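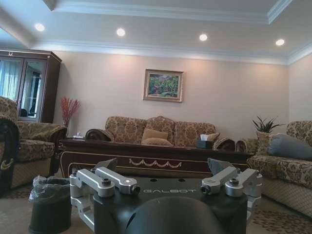
Kuusisto open day, living room demo: who else went?

Last updated: September, 4:20 pm

pelto_m
Went through the Kuusisto open day this afternoon. They had the tidying demo set up in a furnished living room with damask sofas, a long coffee table and a trash bin on the floor. Groups of 20, seated behind a rope, and you could follow the wrist camera on a monitor. My group got the 2:00 slot. Marjatta Peltonen ran it (no relation, people keep asking).

The arm did a tissue pickup, a cushion move and a bin drop. I thought the cushion move was the best part. Soft things are hard to grip and it took its time. What did everyone else think?

gravelbed
I was in the noon group. Cushion move failed twice for us and they skipped to the bin drop. Same room, same operator. I wouldn't call it ready.

pelto_m
Did they say why it failed?

gravelbed
Marjatta said the grasp point was picked too close to the seam. She reset it and moved on. Fair enough, but if you advertise three tasks I want to see three tasks.

tholloway77
Two misses in one session doesn't tell you much. The handout had 60 cushion trials on it and you can read the failures yourself. They're listed one by one on the back page.

gravelbed
Those trials were run by their own people with no audience. I'd put more weight on what it does when a room full of visitors is watching and the schedule is tight.

tholloway77
The robot doesn't know there's an audience.

gravelbed
The operator does.

Ukgate_Rob
Something I liked was the choice of room. At the Mernow demo last spring it was a bare table with colored blocks. Dark glossy wood and patterned upholstery are a lot harder on the vision side. A tan cushion on beige and brown fabric is not an easy target.

pelto_m
Agreed. Glass doors on that cabinet too. I asked Veikko Hämäläinen about reflections and he said they leave the curtains and ceiling lights however the room has them.

sandbar_lil
Was there any talk of price? My mother has a living room a lot like that one and it's the floor stuff she can't reach anymore.

Ukgate_Rob
No price. Veikko told our group they aren't selling anything this year. There's a sign-up list for home trials, and it was at 207 names when I put mine down.

sandbar_lil
Thanks. Is the list online or only there?

Ukgate_Rob
Paper, at the front desk. Trosero is supposed to host the next open day, so you could try there.

gravelbed
If anyone goes to Trosero, get an early slot and post whether the cushion works.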